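Gotgate School of Household Services
Course handout, Unit 2: Soft Furnishings in the Living Room
Prepared by Dénes Szekeres

Purpose of the unit

This unit covers the routine care of loose cushions, cushion covers and fixed upholstery. Students are expected to have completed Unit 1 (Floors and Hard Surfaces) before attending the practical. The unit is assessed in the practice room, and students should bring this handout to both sessions.

Terms used

A loose cushion is one that can be lifted from the seat without undoing any fastening. A fixed cushion is sewn, tied or otherwise attached to the frame. The cover is the outer fabric; the insert is whatever fills it. The term "closure" includes zippers, buttons, snaps and ties. Students should use these words in their written reports. "Pillow" is reserved for bedding.

Inspection before cleaning

Inspection comes before any brushing or vacuuming. Remove the loose cushions one at a time and place them on a clean surface. Run a hand along each seam and open the fold gently where two sections of cloth meet. Grit, crumbs and hair gather in these folds. Small metal parts are also easy to miss there, especially on a two-tone weave in blue and teal, where the eye is drawn to the pattern.

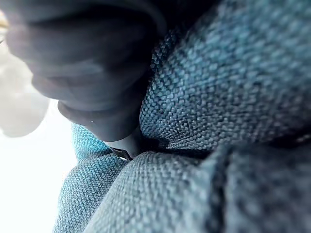

Metal found in a crease should be identified before it is touched with a tool. It may belong to the closure, or it may be an item dropped by a member of the household. Do not pull on it. Spread the cloth on both sides and look at how the piece is held. Items belonging to the household are placed in the dish provided and entered on the report sheet.

Woven fabrics

A basket weave holds dust between the threads and can be snagged by a stiff brush or a ring. Jewelry is to be removed before the session. Use the soft upholstery attachment at low suction and work in one direction. Where a thread has lifted, leave it and note the position. Students are not to trim threads.

Felt-like and brushed fabrics

Fabrics with a fuzzy, matte surface pick up lint and show pale specks readily. Lift a speck with the lint roller, using light pressure. Rubbing spreads the mark and can flatten the surface. Water is not used on these fabrics in this unit.

Practical exercise: lifting, checking and returning a cushion
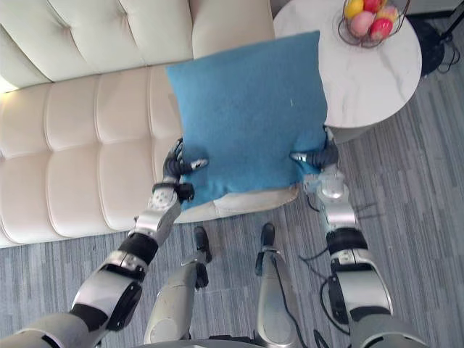 Gotgate, July

The exercise is carried out at the sofa in the practice room. Each student works alone and has one attempt before assessment.

Hold a square cushion by its left and right sides, with both hands at the same height. Raise it clear of the seat and check the face, then turn it and check the back. A lower corner will often droop when the side is pinched, and a crease may show along the bottom edge. Smooth the crease with the flat of the hand once the cushion has been set down. Do not shake cushions over the carpet or near the side table. The marble top is to be kept clear during the exercise.

On a tufted sofa, attend to the tufting while the seat is uncovered. Use the narrow attachment around each tuft and avoid pressing on the thread that secures it. Return the cushions in the order in which they were removed, with closures facing down or toward the back.

Report sheet

The report gives the fabric type, the condition of the seams and closure, any items found, and the method used. One page is sufficient. Sheets are handed to Do-yoon Maeng at the end of the session. Late sheets are marked only with the written agreement of the course office.

Reading

Course reader, section 23, "Upholstery Weaves and Their Care."
Wickramasinghe practice notes, the pages on closures only.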